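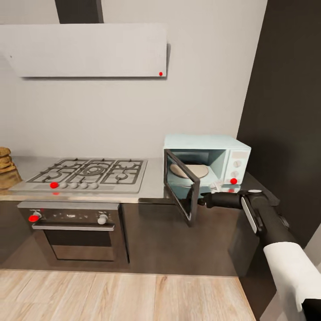 April 26, 2025 - treadmill room, Kirnside

Long entry, sorry, I had a good morning and want to get it down while the coffee lasts. Pendo Simiyu came in for her last threshold session before the Zastden marathon and she was in lovely form, chatting right up until the mask went on. 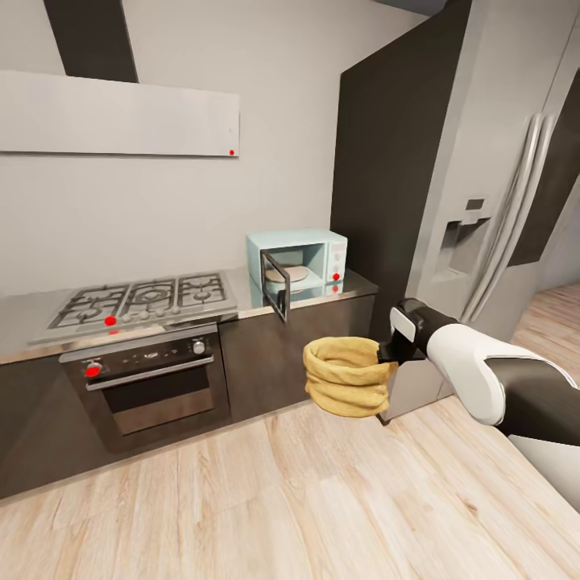 We kept the February protocol: five reps of 2,000 meters with 200 easy between. Lactates stayed flatter than last time, and she asked for a sixth rep (I said no, and she laughed at me). The fourth sample clotted, so leave that cell blank, please, and don't average across it.
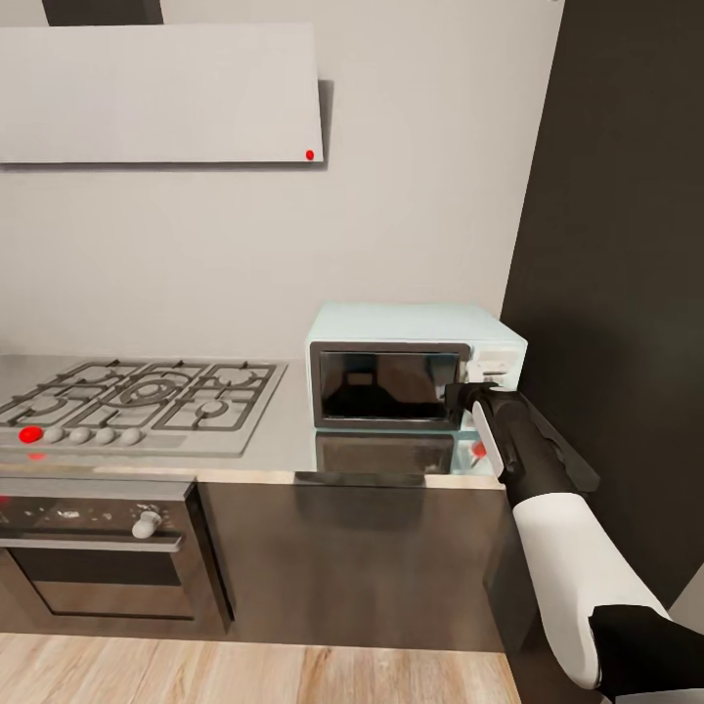

Her left calf is still a bit grumpy on the downhill setting - nothing that changed her stride that I could see, but I've asked Lyimo's physio to take a look. Belt speed needs checking before the Runilska group comes in. The counter says 1,046 hours and I can't find the last calibration sheet anywhere.

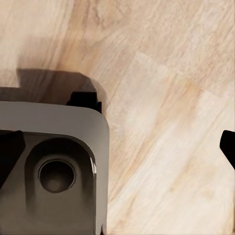

2 min read

Next time: warm the fingertips sooner, and bring the spare strips up from the cold store.

3 comments | 14 shares

marten_k: Sheet is in the blue binder, behind the mask sizes.

Odile: So happy for Pendo! Was the incline 1 percent again?

marten_k: Yes, 1 percent all through.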